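Ploruston et le couteau baladeur : récit d'un bug de novembre

Je vous avais promis des nouvelles de la cuisine virtuelle, les voilà, et elles ne sont pas toutes bonnes.

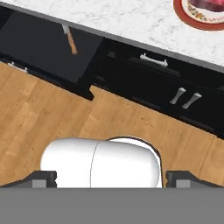 La cuisine simulée vue côté pince, avec le couteau sur le panneau noir de gauche.

Donc, en novembre, on a lancé une série de 3 707 essais d'ouverture de tiroir sur Ploruston, notre simulateur maison. Au réveil, je regarde les courbes : 2 771 réussites, je suis ravie, je me fais un café. Et puis Jouko Tikkanen m'écrit depuis Fladby — « tu as regardé les forces de contact ? » Non, je n'avais pas regardé les forces de contact (oui, je sais).

Dans une bonne partie des essais classés comme réussis, la pince accrochait le couteau au passage et le simulateur n'enregistrait rien du tout. Pas de choc, pas d'arrêt d'urgence, pas de pénalité ! Le maillage de collision de la lame avait sauté à la version 4, quand on a refait l'import des ustensiles. Visuellement tout était en place, et pour le moteur physique il ne restait que le manche.

Vous imaginez la politique apprise là-dessus, lâchée sur un vrai bras avec quelqu'un à côté… On a tout bloqué le soir même et les trois modèles issus de cette série sont partis à la poubelle. Havlíček a réécrit le contrôle des maillages, qui refuse maintenant de démarrer si un objet coupant n'a pas de géométrie complète. Ça râle beaucoup, ça me va très bien.

Si vous avez téléchargé les scènes de cuisine via Sterkska, reprenez-les avant de relancer quoi que ce soit, et envoyez-moi vos journaux de contact si vous les avez gardés — même en vrac, je trierai.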